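Hard drive caddy won't come out of old desktop

Posted by Gunik, January 15, 2021

I have an old desktop that was handed down to me along with 6 boxes of cables and no manual. I want the files off the hard drive before the whole thing goes to recycling. Side panel is off, and that used up most of my talent.

The drive sits in a blue caddy under the drive bay. I have pulled on it politely and then less politely. It moves a little and stops. Is there a trick, or do I need a bigger screwdriver?

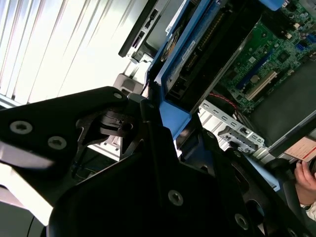 The blue caddy, with the drive still in it.

I'd like to keep the motherboard in one piece if possible - my cousin thinks he wants it.

Sarantis

Put the screwdriver down. Unplug the PC from the wall, then take both cables off the drive, power and data. Nine times out of ten the thing "stopping" your caddy is a cable you forgot. Then look for tabs on the caddy itself. On a lot of these you squeeze 2 of them together and slide. If it still sticks, check the other side of the case for a screw.

Once it's out, a USB adapter will let you read it on another computer. Copy everything before you start sorting, or you'll be there until spring looking at vacation pictures.

Wullus

just buy a new computer

Juvska

What Sarantis said. Mine was the data cable. I had been pulling for 70 minutes.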